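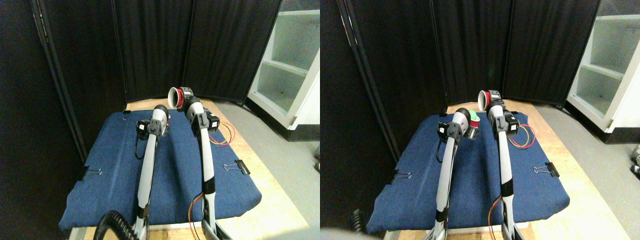

Muss ich Anwältin oder Architekt sein, um eine Stellungnahme zum Bebauungsplan abzugeben?
Eine Stellungnahme darf jeder einreichen, formlos und kostenlos, solange die Auslegungsfrist läuft.

Ich habe das im Mai zum ersten Mal gemacht, als bei uns das alte Lokero-Gelände in Wohnungen umgeplant wurde, und ich hatte ehrlich gesagt ziemlich Bammel vor dem ganzen Papier. So gehe ich inzwischen vor:

Unterlagen holen
Im Rathaus oder auf der Seite der Gemeinde liegen Planzeichnung, Begründung und Umweltbericht aus. Bei uns waren das 467 Seiten — keine Panik! Lest zuerst die Begründung und sucht dann gezielt nach eurer Straße.

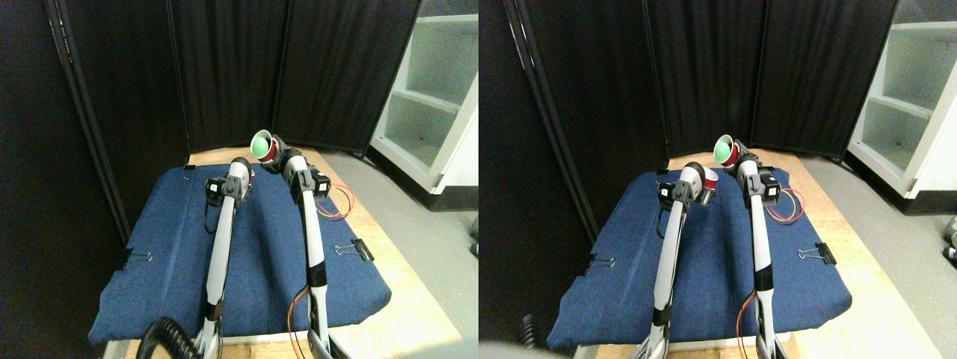
Einwände sortieren
Schreibt jeden Einwand auf einen eigenen Zettel: Verkehr, Schatten, Stellplätze, Bäume, was euch halt umtreibt. Ich breite die Zettel gern auf dem Esstisch aus und beschwere sie mit irgendwas, das gerade rumsteht. So ein roter Becher, innen grün, tut es wunderbar. Zettel zum selben Thema kommen zusammen, und am Ende behalte ich höchstens 6 Punkte.

Text schreiben
Oben kommen Name, Anschrift und die genaue Bezeichnung des Plans hin, bei mir »Wonitach Süd«. Dann pro Punkt ein Absatz: Was stört mich, wo steht es im Plan, was schlage ich stattdessen vor? Kvido Doležal aus der Clotmontstraße hat einfach geschrieben, dass er von 100 neuen Wohnungen gern mehr gefördert hätte, und das war ein völlig brauchbarer Einwand.

Abgeben
Per Mail, per Post oder persönlich zur Niederschrift. Lasst euch den Eingang bestätigen und hebt die Bestätigung auf!

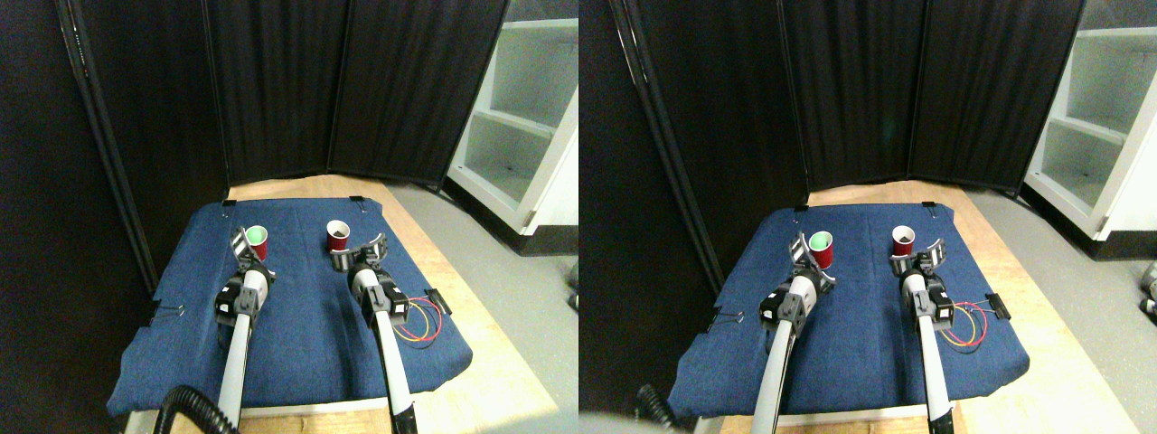 Rote Becher auf blauer Unterlage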